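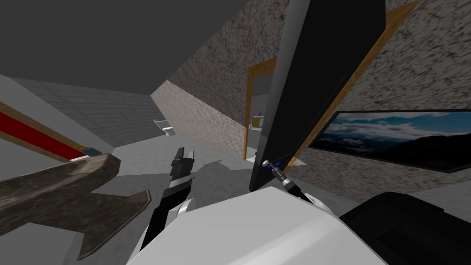

Resolvi pintar a sala de casa em março e ainda estou a limpar tinta dos interruptores! O apartamento tem 60 metros quadrados, a sala leva quase metade, e eu andava há meses a olhar para aquele bege que já vinha do inquilino anterior. O Rostyslav jurava que bastava um branco bem liso e brilhante com um ou outro bloco preto mate a cortar, assim como se vê na imagem, e eu (teimosa) queria verde. Ganhou o branco. O preto ficou só para a estante e para a porta do corredor, que era a mais riscada de todas.

Comprei a tinta na Dovhaniuk, duas latas grandes e um rolo bom, e gastei cerca de 14 euros só em fita de pintor, que rasgou toda nos rodapés. Comecei numa sexta às oito da manhã, convencida de que ao almoço estava despachada... pois. Às seis da tarde ainda ia na segunda parede, com o cabelo cheio de pintas e o gato fechado na casa de banho a protestar.

A segunda demão ficou para o dia seguinte. Se forem pintar, lixem primeiro à volta das janelas, eu saltei essa parte e nota-se imenso quando bate o sol. Agora falta o teto, e o Rostyslav já me emprestou o escadote.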